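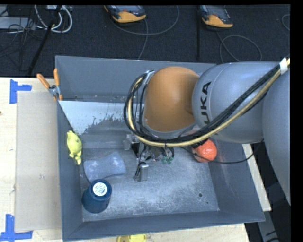 Malley have signed the seam bowler Bereket Derese on a two-year contract, with a club option for a further season. The deal was registered in March and takes effect at once. Terms were not given by the club, though Derese is understood to be on one of the lower bands for an overseas-qualified player, with an appearance bonus added once he passes a set number of first-team matches.

Derese, 27, bowls right-arm medium-fast and spent the past three seasons at Jovmont. He took 43 wickets in 2 seasons of four-day cricket there after missing most of his first year with a stress injury to the lower back. His average over that period was in the high twenties. He concedes few runs in his opening spell and has tended to be used in short bursts of four or five overs, a limit Jovmont kept in place even after his back was passed as sound.

The option year is worth a closer look. Malley can take it up at any point before the end of the second season, at a salary fixed in the original contract. If the club declines, Derese becomes free to talk to other sides straight away and is paid a small sum in lieu. There is also a release clause covering national selection. It allows him to leave for training camps without loss of pay, provided the club has a month's notice.

Malley's head of recruitment, Meirion Lloyd, said the club had been looking for a bowler who could hold an end with the older ball. "We leaked runs between the thirtieth over and the second new ball for most of last summer," he said. "Bereket's figures in that part of the innings are better than anybody's we had. We also wanted someone who bowls a full length on slow pitches, and there are fewer of those about than you might think."

The need was plain enough from the club's results. Malley finished in the lower half of the table and were twice unable to defend a first-innings lead. Their heaviest defeat came after Rai made a stand of 196 for the fifth wicket, most of it against bowlers who were in their third or fourth spell of the day. Two of those bowlers have since left. A third, Henrik Fröhlich, is recovering from a knee operation and isn't expected to bowl at full pace until the middle of the season.

Derese will probably share the new ball in the early matches while Fröhlich is out, then drop to first change. Satish Arumugam, the captain, opened the bowling himself on several occasions last year and has said he would prefer to bat at four and leave the job to someone else. With Derese in the side he should be able to do so. The tail does get longer as a result - Derese has a highest score of 31 and has usually batted at ten.

Malley had made an earlier approach to a left-arm bowler at Berkier, but the talks ended when the two clubs could not agree on a release fee. Derese's contract at Jovmont had run out, so no fee was due. Jovmont are owed a training payment under league rules, paid in two parts and charged against Malley's player budget for the coming season. Lloyd said the club had room for it and that one further signing was possible, most likely a reserve wicketkeeper.

Jovmont's director of cricket, Urszula Ziółkowski, said the club had offered Derese a one-year extension in the autumn and had raised it once. "We couldn't match the length," she said. "He wanted two years guaranteed and that was a fair thing to ask for. We have three young seamers coming through and we had already promised them overs." Jovmont do not plan to bring in a direct replacement.

Workload will be the main point to manage. Derese bowled over 900 deliveries in the first half of last season and noticeably fewer in the second, when he was rested for two away fixtures and left out of the one-day side altogether. Malley's medical staff have set a weekly ceiling for him, to be reviewed after the first four matches. He is registered for one-day cricket as well, but Lloyd said he would not be considered for it before June.

Derese has already joined the squad for outdoor nets and is available for the opening fixture, away to Rai. Malley's final warm-up match is a two-day game at home to Berkier, starting at 11am on both days, and he is expected to bowl on the first of them.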